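Betent Home Notes
Kitchen tips: Clearing and caring for a small wooden table

I have a soft spot for pale wooden tables, which is a shame because they show everything. Coffee rings, pen marks, that gray film you only notice when the sun comes in low on a Saturday morning. I've got a little round one at home and I help look after a few more at Paju, the coffee place downstairs from my office, so I've had plenty of practice at getting them clean and (mostly) keeping them that way!

First thing, clear the whole top. I know, I know, it's tempting to lift one cup, wipe under it and put it back down. All you do is push the crumbs into a tidy circle. I keep an old tray by the sink just for this and everything goes on it: cups, bottles, bits of paper, little boxes, whatever has landed there since the last time. Sort it on the tray afterward. Paper goes first because it sticks to anything damp.

Then a dry cloth, before any water at all. Sugar grains are scratchy little things and you don't want to be rubbing them around under a wet rag. After that comes a barely damp cloth with one drop of dish soap, going with the grain. On a round table I start at the far side and work toward myself in straight lines, even though your arm really wants to go in circles.

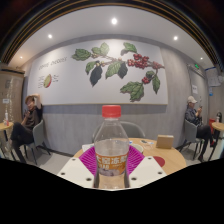 Dry it right away with a second cloth. I used to let mine air dry and ended up with a cloudy patch in the middle that took me most of November to get rid of. What finally shifted it was a tiny dab of Merum, the paste wax I already had for my cutting boards, rubbed in gently, left for 17 minutes while I did the dishes and then buffed off. Try it on the underside first, please. Not every finish likes wax, and if yours is painted or has a thick shiny varnish I'd skip it altogether.

Now, coasters. I'm a big believer in leaving them out on the table all the time. If they live in a drawer, people just don't use them, and you can hardly blame a guest for that. Pick a color that stands out. A red one on light wood is easy to spot even when you're looking at your phone and feeling around for somewhere to put your drink. Wash them too! I do mine in the sink with the cups. A coaster with a sticky bottom leaves its own ring, and then you've got a perfect circle of grime exactly where you thought you were being careful.

Bottles are sneakier than cups. A cold water bottle looks harmless, but it sweats, and the water runs down and sits under the base where you can't see it. Half-finished ones are the worst for hanging around, so when I clear up I pour the leftovers on the houseplants (plain water only, obviously), squash the bottle and screw the cap back on before it goes in the recycling. Check what your own town wants done with caps, as mine changed its mind about them.
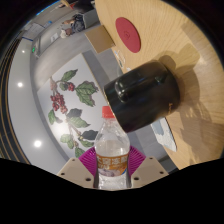
Betent
Home Notes writer and keeper of too many dishcloths

Dark, glossy containers need a bit of attention as well. They look wonderful on pale wood and they show every single fingerprint. I wipe mine with the same barely damp cloth and then go over them with the kind you use for eyeglasses. Lift them, don't slide them. A grain of grit under a heavy canister will draw a line across the table that you'll be looking at for years. I stuck felt dots from a Horkon pack under the ones at home. There were 100 dots in the pack, so I'm pretty well set for life.

Don't forget the edge of the table, where everybody rests their wrists. It gets greasy much faster than the middle. Same soap, same cloth, just a little more patience, and turn the cloth over when you're halfway around. And while you're down there, give the chair backs a wipe. A curved backrest catches dust along the top and it takes no time to run the cloth over it.

My cloths go in the wash after every big clean, with no fabric softener, or they stop soaking anything up. The dry one and the damp one are different colors so I don't mix them up halfway through.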